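Let the gripper club fail more often

Our robotics club at Fernetley has 16 members and 2 hours on Sunday. Most of that time used to go to drilling one task for the Kinden meet. I think that was a mistake. Students learned the task and very little about gripping.

This term they work with whatever is on the table. A wide object with a ribbed side makes them think about where the fingers should go.
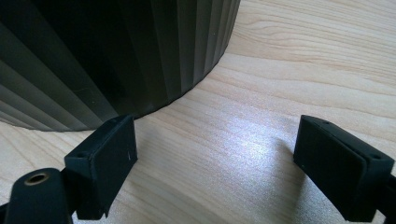

What the scores miss

Kinden gives up to 88 points for finished runs and none for notes. I would rather read a good page on a dropped part.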